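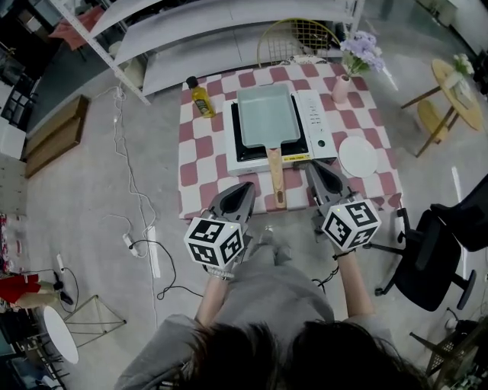 Macarena Leiva
@macaleiva

1/ OK so I finally quit my meal kit. 14 months with Larkwood, and last night I hit cancel and then ate toast over the sink like a free woman. People asked for the full story, so get comfortable.

2/ I signed up in December, when I was working late all the time and dinner was whatever the gas station on Quezada had under the heat lamp. The first box was magic. Little bag of rice! Little tub of sour cream! I texted my mother a photo of a shallot.

3/ And I did learn stuff. I can make a pan sauce now. I know you're supposed to let the pan get hot before the chicken goes in and then leave it ALONE, which took me 30-something years and a recipe card to find out.

4/ But wow, the packaging. One scallion in its own plastic sleeve. Two teaspoons of soy sauce in a packet I had to open with my teeth. My recycling bin was full by Tuesday every single week, and the ice packs – I have a freezer drawer of ice packs. I don't own a cooler.

5/ Then there's the money. I went back through my card statements on Sunday (do not do this) and the total was $2,041. I skipped a lot of weeks too! I thought I was being so careful!

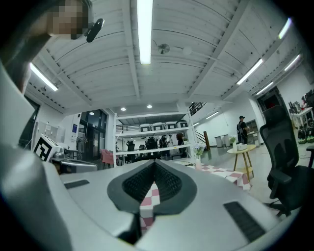 6/ The canceling part

You can pause in the app in two taps. To cancel you need the website, on a computer, and you go through a survey, then a discount, then a bigger discount, then a page asking if you'd like to give your boxes to a friend. I don't have a friend I'm that mad at.

7/ I almost took the bigger discount. Then I remembered the week they sent three sweet potatoes and no ground beef for the sweet potato and ground beef bowls, and I clicked through.

8/ So what am I doing now? Very boring. I wrote down six dinners I already like and that's the rotation. Lentil soup, egg fried rice, chicken thighs with lemon, black bean tacos, pasta with the jarred sauce, and "snack plate," which is crackers and I'm not sorry.

9/ First real grocery run was at the Hustwood market and came to $63, and that covers me for the week plus lunches. Cumin from the bulk bins was pennies. I'd been getting it in a packet the size of a postage stamp.

10/ Stuff I kept from the kit days: the recipe cards. I have a shoebox of them and maybe a dozen are good. The crispy chickpea one is great if you double the garlic. The "bistro" pork chops can go in the trash.

11/ A few of you asked if I'd tell a beginner to try one. Yeah, for a couple of months! Pick the recipes with the fewest packets, write the good ones down, put the cancel date in your phone the day you sign up.

12/ Also if anyone near Hustwood wants ice packs, my DMs are open. I'm serious. You can have the whole drawer.

July 28, 2022
285 likes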